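Ticket: left arm stalls partway through desk-tidying task
Opened by: Nandini Kartha
Assigned to: Jianguo Yao
Station: Chacko, two-arm table
Status: open, workaround in place

Hi Jianguo, and thank you for picking this up so quickly. I'll try to put in everything I remember, so forgive the length!

Since we moved to the new Beltudex controller build in April, the left arm has been stopping in the middle of its reach. It doesn't drop or jerk, it simply holds where it is, and after 30 seconds the log gives "joint 3 following error" and both arms go into hold. The right arm never throws the fault itself. It happened 2 times before lunch and once more at 3:40, always on the desk-tidying task with the pencil, the scissors and the little clip.

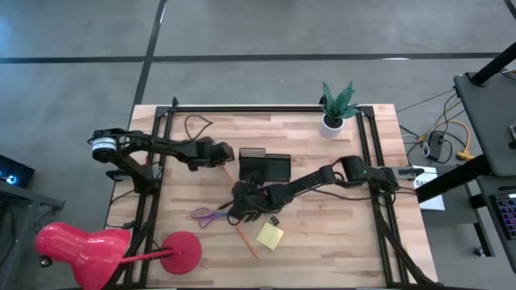

I ran the homing routine again and it passed. I also swapped the left arm's signal cable for a spare from Carmela's drawer (thank you, Carmela), and that made no difference at all. At 40 percent speed I got through the whole afternoon list without a stop, so I've left it there for now.

Reply from Jianguo Yao:
Thanks Nandini, this is lovely and thorough. The new build tightened the following error limit, and that joint has done around 3,000 cycles, so my first guess is a belt that has gone a bit slack. Please keep the speed where it is, and power the arms down before anyone reaches in to check the tension. Could you send me the joint 3 current log from a run that stalls and one that doesn't?

Nandini Kartha:
Both logs are in the Cener folder now. Indira will check the belt with me tomorrow morning.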